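Chapter 5
Exchange Rates and the Price of Changing Money 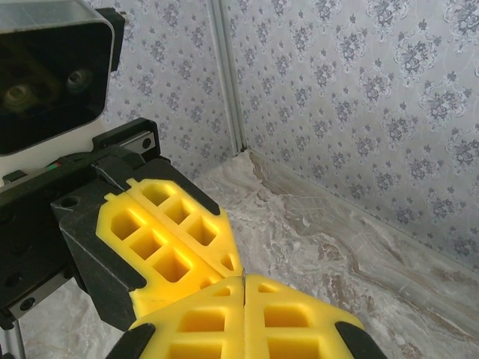
If you have ever come home from a holiday with a pocketful of foreign coins and a vague feeling that you spent more than you meant to, you already know a little of what this chapter covers. Most of us change money so seldom that we hardly look at the rate, and when we do look, we tend to take it on trust — I did so myself for years.

Let us begin with a small town. In 2021 the market town of Manzano had two bureaux de change, Claltine and Rekeo, on opposite sides of the same square. Claltine put up a large sign saying it charged no commission. Rekeo charged a flat fee of 5 pounds, but offered a kinder rate. A visitor changing 74 pounds did better at Claltine, while a furniture dealer with 3469 pounds to change was far better off crossing the square.

We shall come back to the dealer in the exercises, so do keep those sums by you. First, though, we need to be clear about three terms: the buying rate, the selling rate and the spread between them.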